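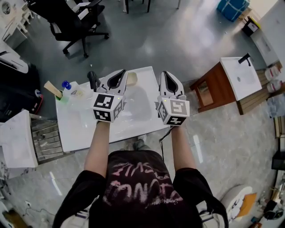
Soap film and hardness scale are two different deposits, and a utility sink carries both. Soap film is greasy, sits mostly at the water line, and comes off with a detergent or a mild alkali. Scale is mineral, collects where water stands and dries, and comes off with acid. On a basin with a broad flat rim and a shallow bowl, such as the white one with the black faucet, the rim is usually the worse of the two surfaces. Water thrown onto it has no slope to follow. It stays until it evaporates, and anything parked there, a bottle, a cup with a brush or spatula in it, a sponge on the back ledge, holds a ring of water under it for longer.

Order of work

Clear the rim completely before starting. Wipe the bottoms of the bottles as well, or they will put the ring back the same day.

Do the soap film first. Acid will not cut through grease, and a layer of soap over scale protects it. Use warm water and a few drops of dish liquid, work with a sponge from the rim down into the bowl, and rinse. For a heavy film, dissolve 20 grams of washing soda in a liter of warm water, leave it on for five minutes, and rinse twice. Wear gloves with washing soda. Keep it off bare aluminum.

Then do the scale. Mix 20 grams of citric acid powder into 200 ml of warm water. Lay paper towels on the rim, wet them with the solution, and leave them for 17 minutes by the timer. I have tried shorter and longer. Ten leaves a ridge at the foot of the faucet in our water, and half an hour does nothing extra on a light deposit. Lift the towels, brush, rinse, dry.

Never use acid in the same session as a bleach product. Rinse, let the sink dry, and leave bleach for another day if it is needed at all.

Check the material first

Glazed ceramic tolerates both solutions. Acrylic tolerates them but scratches, so no powder cleansers and no green scouring pads. Cast mineral basins with a gel coat are in between: five minutes of acid at most, and test on the underside of the rim. Marble and limestone should not get acid in any strength, and that includes vinegar and lemon juice.

If the material is unknown, tap the rim with a knuckle. Ceramic rings and feels cold. Acrylic gives a dull sound and warms quickly under the hand. A gel-coated basin is heavy like ceramic but sounds flat.

Black faucets

Black finishes show scale more than chrome does, and they are easier to ruin. The color may be a powder coat, a plated layer, or plain paint, and the label rarely says which. Treat all three the same way:

Soft cloth only. A sponge is fine if the soft side is used.
No acid stronger than one part white vinegar to four parts water, and no more than two minutes of contact.
Keep the citric acid towels a finger's width away from the base.
Dry after rinsing. A black faucet left to air dry will spot again by evening.

The aerator is a separate part and can be treated harder. Unscrew it, take out the screen, and soak the screen alone in the citric acid mix. Put the rubber washer back the way it came out. If the stream comes out sideways afterward, the screen is seated crooked.

Deposits at the foot of the faucet will not come off with a cloth. Use a wooden toothpick softened in water, or waxed dental floss passed behind the faucet and pulled back and forth. Metal picks cut the finish.

Brushes and sponges

A brush should never stand bristles down in a closed cup. Water collects at the bottom, the bristles take a bend, and the ferrule or glue line starts to let go. Drill two or three 1/8-inch holes in the base of a plastic cup and set it where the drips go back into the bowl. Wooden handles should be oiled twice a year with food-grade mineral oil, a thin coat, wiped off after an hour. I do mine in March and again when the heating comes on.

Sponges go on edge, not flat. A flat sponge on a flat rim dries from the top only. A binder clip makes a good enough stand. Replace the sponge when it smells after rinsing. Microwaving or boiling gains a few days and is not worth the trouble.

Use separate sponges for the bowl and for the faucet. Grit picked up in the bowl is what scratches black finishes. Mirela Andrade, who ran the Findholm workshop before me, cut one corner off the bowl sponge, and we still do it that way.

Low basins and wooden cabinets

A basin set close to the floor splashes forward more than one at counter height. Lower the flow at the shutoff valve, a quarter turn at a time, until a full-open faucet no longer wets the front edge. It costs nothing and can be undone.

Where the basin sits on a wooden cabinet, look at the joint between the two every few months. Run a dry paper towel along it. If the towel comes away damp, cut out the old sealant and replace it with a neutral-cure sanitary silicone. Acetic-cure types (the ones that smell like vinegar) can attack some metals and stone. Let the joint dry for a full day before sealing, and leave the new bead alone overnight.

An open cabinet compartment stays drier than one with a door. If it is used for storage, put bottles in a tray so that a leak does not reach the wood. Raw cut edges inside the compartment, including the underside of the front rail, should get two coats of water-based polyurethane. Sand lightly with 240 grit between coats. A sink unit waiting to be installed should be kept up off a concrete floor on battens or a pallet, with an air gap beneath it.

Sealant needed

For one basin with a straight back joint, a single 10-ounce cartridge is more than enough. Write the opening date on it and close the nozzle with a long screw, driven in past the taper. It keeps for several months that way. Once the silicone comes out stringy or with lumps, throw out the whole cartridge.

Edel asked about ready-made descalers. They work. Most are the same kind of acid with a thickener, which is useful on vertical surfaces where towels slide off. On a flat rim the powder does the same job. Store it in a dry jar with a label, away from the sugar.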